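Teaching a pick with the hand-held gripper

By Afonso Meireles

In our workshop we teach the arm with a hand-held gripper. You do the task yourself with the tool in your hand, and the policy learns from the recordings. The steps below are for the Grevari gripper and the Citolon recorder, but most of it is the same with other tools.

1. Prepare the table

Put a plain, pale cover on the table and take away everything that does not belong to the task. Choose your light and keep it the same for the whole session. Soft shadows are fine, but a lamp that moves between two recordings will give you trouble later.

2. Check the fingers

Open and close the gripper ten times before you record. Look at the inner faces of both fingers. Small chips and scuffs do not stop us from working, but if a finger is loose in its mount, tighten it first and calibrate again.

3. Start each recording with open fingers

Hold the tool so that the object is in view, a bit farther back than the fingertips. Open the fingers fully and stay still for one second. Then press record.

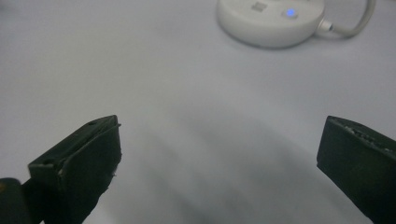
With a round white device on a white cover, like the one I used, the blue light helps you a lot to find it in the video. Pay attention also to the cable. Come from the side where there is no plug, or your finger will push on it.

4. Move slowly and close once

Go to the object in one calm movement. Close the fingers, wait 500 ms, then lift. If you miss, do not correct it in the same recording - stop, delete and begin again.

5. Change the start position

Shift the object by a hand's width after every few recordings. For one simple pick I made some 400 recordings in September, and 96 of them I had to throw away, mostly because I was too fast.

6. Save and export

Name the session, close the recorder and wait until the green bar is full. Only then unplug the tool.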